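触台停机

触台停机，又称触台故障、压台保护停机，指机械臂在从桌面、台面或托盘上抓取低矮物体时，夹爪手指或夹爪外壳与支撑面接触，接触力超过控制器设定的阈值，系统随即进入保护停止状态的现象。该词在服务机器人和桌面操作研究中使用较多，工业领域通常将其归入“碰撞停机”，不单独列出。

触台停机在多数情况下属于保护功能的正常动作，但频繁出现时会使任务中断，并可能造成指尖磨损、腕部传感器漂移、减速器受冲击以及台面压痕。若保护功能未能及时触发，手指会继续向下施力，后果较停机本身更为严重，这种情形称为“压台”。

目录
1 成因
2 易发物体
3 表现与分级
4 Wotulcombe压台事故
5 检测方法
6 预防措施
7 恢复操作
8 相关争议
9 参见

成因

触台停机的直接原因是手指末端的实际高度低于预期高度，或支撑面的实际高度高于预期高度。两者在现场往往同时存在，日志中也难以区分。

高度估计误差。腕部相机离物体较近时，部分深度传感器进入最小测量距离以内，输出的深度值缺失或由周围像素插值得到。浅色、表面光滑的盘子会产生反光，盘沿与台面的深度差又很小，算法可能把盘底、盘沿和台面识别为同一平面。木质拼板台面的纹理有助于双目匹配，但强光在台面上形成的反光带会抵消这一优势。

手眼标定偏差。腕部相机安装在夹爪附近，每次更换手指、拆装支架或发生碰撞后，相机与工具中心点之间的关系都可能改变。很小的角度偏差在机械臂伸展较远时会放大为明显的高度误差，因此同一台设备可能在台面近侧工作正常，在远侧反复触台。

工具中心点设置错误。平行夹爪在开合过程中，指尖轨迹不一定是直线。连杆式夹爪张开时指尖位置较高，闭合时指尖向前伸出，如控制程序只按张开状态记录指尖位置，夹爪在闭合的最后一段行程中会顶住台面。这类故障的特征是下降阶段无异常，停机发生在夹持阶段。

台面变形与倾斜。木质台面受湿度影响会翘曲，可调桌脚松动会使台面倾斜。系统若在启动时只测量一次台面高度，之后的变化不会反映到运动规划中。

负载参数不准。依靠关节电流估算外力的机械臂需要知道末端负载的质量和质心。加装相机、线缆或更换手指后没有更新负载参数，估算外力中会包含一个固定偏差，可能导致提前停机，也可能使真正的接触力被低估。

遥操作因素。在由人员远程操纵的系统中，操作者通过腕部相机判断高度。单目画面缺少立体感，两根手指又占去画面下部较大面积，操作者容易低估下降距离。若主手没有力反馈，操作者在手指接触台面后仍会继续下压。双臂系统中，操作者注意力集中在一侧时，另一侧手臂也可能发生触台。

易发物体

触台停机与物体高度关系密切。物体越低，指尖与台面之间允许的间隙越小。常见的易发物体包括平放的小盘和浅碟、刀叉勺等餐具、卡片、薄布、平放的线缆以及书写用笔。直立放置在盘架中的盘子、挂在杯架上的杯子和带柄的容器则较少引起触台，但可能引起其他类型的碰撞。

浅盘是研究中使用较多的测试物体。盘沿略高于台面，下方留有狭窄空隙，手指需要一侧伸入盘沿下方，另一侧从上方压住；或者两指跨在盘子两侧，从外缘夹持。前一种方式要求指尖贴近台面，后一种方式要求盘子直径小于夹爪最大开度。直径较大的盘子还可以先推至台面边缘，使一部分悬空后再夹取，这种做法不需要指尖贴近台面，但存在跌落风险。

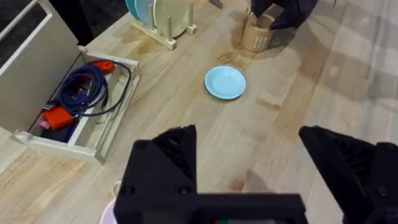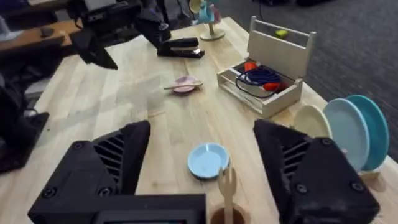

腕部相机视角。木质台面上放着浅蓝色小盘，另有三只盘子立在盘架中。

餐具放在盘子上方时，夹取高度得到抬升，触台的可能性降低，但手指穿过餐具与盘面之间的缝隙后可能直接压在盘子上。系统记录到的力信号与触台相似，在日志中常被误记为同一类故障。抽屉和收纳盒内的物体情况更为复杂，手指可能接触侧壁、隔板或堆放的线缆，接触方向不固定，只监测竖直方向的力不足以作出判断。

表现与分级

触台发生时，常见现象包括：机械臂在下降末段突然停止并报警；夹爪闭合速度变慢或停在中间位置；手指在台面上拖动并发出摩擦声；腕部关节出现短时抖动。系统未停机时，可见手指向外张开或弯曲，塑料手指可能在根部螺钉处开裂。

在没有统一标准的情况下，各使用单位多自行分级。常见的划分为三级。

一级：接触力低于停机阈值，任务可以继续，日志中记录一次力峰值。

二级：接触力达到阈值，系统进入保护停止，人工确认后可以恢复，设备无可见损伤。

三级：接触力达到阈值后系统没有停止，或停止后仍保持压力，造成手指、传感器、台面或物体损坏，需要停用检查。

一级触台在柔顺控制下被视为可接受的接触，部分抓取策略还会主动利用这种接触来确定台面高度，因此一级记录的数量不能直接用来衡量系统好坏。

Wotulcombe压台事故

2020年11月7日，Wotulcombe一处测试间内的双臂桌面整理系统在夹取浅盘时发生三级压台。该系统使用Runetti公司的平行夹爪，运动控制软件由Onley公司提供，任务内容为将餐具和小件物品放入盘架、杯架和抽屉。事故没有造成人员受伤。

据事后公布的事故报告，右臂在下降至台面后，接触力在不到一秒的时间内升至65牛，而控制软件中设定的停机阈值为22牛。软件检测到超限并发出停止指令，但夹爪此时正在执行闭合动作，夹爪控制器没有接收该指令，继续闭合。由于连杆式手指在闭合时向前伸出，夹爪在机械臂已经停止的情况下把自身顶离台面，反作用力传到腕部。右侧手指根部开裂，腕部力传感器零点偏移，台面留下两处压痕，浅盘边缘破损。

报告列出的原因有三项。第一，事故前更换过手指，新手指比旧手指略长，工具中心点没有更新。第二，机械臂与夹爪的停止回路相互独立，急停按钮可以同时切断两者，软件触发的保护停止只作用于机械臂。第三，此前的运行中已出现41次二级触台，全部由操作人员在界面上确认后恢复，没有任何一次触发检查流程。

第三项原因受到较多关注。操作人员在访谈中表示，触台报警出现得过于频繁，确认报警已成为日常操作的一部分。报告认为，报警界面没有区分首次触台和重复触台，也没有显示力峰值，操作人员无法从界面上看出接触力正在逐次增大。

Onley公司在次年1月发布的更新中增加了夹爪联动停止功能，并在报警界面中加入最近几次触台的力曲线。Runetti公司修改了手指更换说明，要求更换后重新测量指尖在张开和闭合两种状态下的位置。测试间所属的Groen公司停用了同型号的另外两套设备，更新后恢复使用。

检测方法

腕部六维力传感器可以直接测量末端受力，响应较快，是较可靠的检测手段。传感器安装在夹爪与法兰之间，测得的数值包含夹爪和线缆的重力，线缆拉扯会引入随姿态变化的误差。

关节力矩估算不需要额外硬件，成本较低，但受摩擦和温度影响。设备冷机启动时摩擦较大，估算值偏高，容易误报。

指尖触觉传感器能够区分指腹受力和指尖受力，对判断“夹住物体”与“顶住台面”有帮助。缺点是传感面易磨损，而触台本身正是磨损的主要来源之一。

夹爪电机电流也可用于检测闭合过程中的触台。正常夹持时电流在手指接触物体后平稳上升；指尖顶住台面时，电流上升较早且伴有波动。该方法对柔软物体的判断效果较差。

视觉方法一般只用于接触前的预判，例如比较相邻时刻的画面，若指令要求继续下降而画面不再变化，可以推断手指已经受阻。由于图像处理存在延迟，视觉方法不宜单独承担保护功能。

预防措施

在下降末段降低速度是最常用的措施。接触时的冲击与速度有关，低速下降使控制器有足够时间作出反应。代价是单次抓取时间延长。

柔顺控制允许末端在接触后沿竖直方向退让，适合需要贴近台面的抓取。参数过软时，手指可能在摩擦力作用下偏离目标；参数过硬时，退让效果不明显。

在规划中设置虚拟台面，可以禁止指尖进入某一高度以下的空间。虚拟台面的高度应按照指尖闭合状态计算，并在台面移动、桌脚调整后重新设定。对于翘曲的台面，可在多个位置触探后拟合曲面。

手指设计方面，可将指尖削薄或加装弹性指甲，使其在接触台面时弯曲。部分手指在根部设置弹簧行程，受压后整体后缩。带横向沟槽的指面有利于增大摩擦，但沟槽边缘在触台时容易崩缺，需要定期检查。

管理方面，建议记录每次触台的位置、力峰值和所处阶段，并规定连续触台达到一定次数后必须停机检查。Groen公司在事故后实行的办法是每完成300次抓取复核一次手眼标定，更换手指或发生二级触台后另行复核。

恢复操作

发生二级触台后，应先确认人员离开工作区域，再查看手指与台面的接触状态。手指仍压在台面上时，不宜直接张开夹爪，连杆式夹爪张开时指尖后退，通常可以卸力，但若手指卡在盘沿或抽屉侧壁内，张开动作会增大侧向力。一般先以低速沿竖直方向抬升机械臂，待力读数回落后再操作夹爪。

抬升后检查指尖、手指根部螺钉和线缆，清除台面上的碎屑，并将空载状态下的力读数与零点记录对比。零点出现明显偏移时，应重新标定，不应仅在软件中清零。清零会掩盖传感器损伤，使后续的接触力判断失准。

三级触台后，除上述步骤外，还应保存日志和相机录像，停用受损夹爪，并检查腕部关节的回差。陶瓷或玻璃物体破损时，先清理碎片再移动机械臂。

相关争议

停机阈值应设为多少，业内看法不一。阈值较低有利于保护设备，也会使操作人员频繁处理报警，Wotulcombe事故常被引为例证。主张提高阈值的一方认为，二级触台应当少而严肃，每次都进入检查流程；反对者指出，提高阈值会缩小与损伤力之间的余量，轻型手指尤其不适用。也有使用单位采取分段阈值，下降阶段较低，夹持阶段较高。

另一项争议涉及遥操作数据的处理。含有触台过程的示范数据若用于训练自主策略，策略可能学会以较大的力下压。部分团队将这类片段全部删除，另一些团队保留一级触台，只删除二级和三级，理由是轻微接触对抓取浅盘和餐具有实际作用。两种做法的效果差异尚缺少公开的对比结果。

参见

保护停止
手眼标定
工具中心点
柔顺控制
平行夹爪
报警疲劳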